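Ketesness Foot Clinic Would Like You to Stop Filing Your Heels With Kitchen Tools

Town's only podiatry practice adds walk-in hours after a busy fall for cracked skin
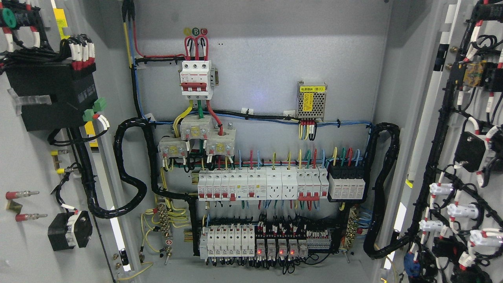
By Guadalupe Xolalpa
Health and Living

KETESNESS - The walk-in foot clinic on Gallardo Street will open its doors two evenings a week starting in November, after a fall in which 27 residents turned up with heels they had tried to fix themselves. The tools they admitted to using included a cheese grater, a wood rasp and, in one case, a potato peeler that was later returned to its drawer.

"We aren't here to judge," said a nurse at the front desk, in the voice of someone who had been judging since breakfast.

Cracked heels are common in dry weather, and most are harmless. Skin around the heel thickens, loses its stretch and splits when weight comes down on it. The trouble starts when the split goes deep enough to bleed, or when its owner decides that whatever works on parmesan will work on a foot.

The clinic's advice is dull, and its staff seem a little proud of that. Soak the feet in lukewarm water for no more than 13 minutes. Pat them dry, including between the toes. Rub in a thick cream with urea in it, put on cotton socks and go to bed. Repeat until bored, then keep going.

Anyone with diabetes or poor circulation is asked to skip the home treatment and come in, even for a small crack. The same goes for redness that spreads, or a split that hasn't closed after two weeks of cream.
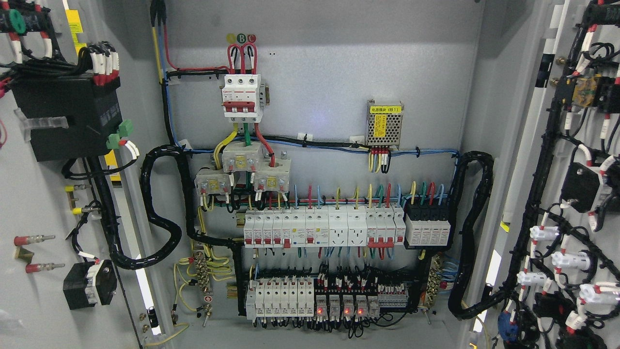 LOCAL SERVICES

Evening visits will run from 6 p.m. and cost $80, which covers a trim, a look at both feet and a short talk about your shoes that you will not enjoy. The practice takes most insurance plans. It doesn't take appointments for the evening hours, so bring a book.

Fondby, the drugstore across the street, has put its foot creams on a shelf by the register and says the plain ones sell out first. The peppermint kind is still in good supply. A sales clerk described it as "more of a gift."

Residents of Beltov, which has had no foot care of its own since its clinic closed last spring, are welcome at the evening sessions too. The bus stops outside the door. The last one back leaves at 9:15 p.m., and the driver has asked that passengers put their shoes back on before boarding.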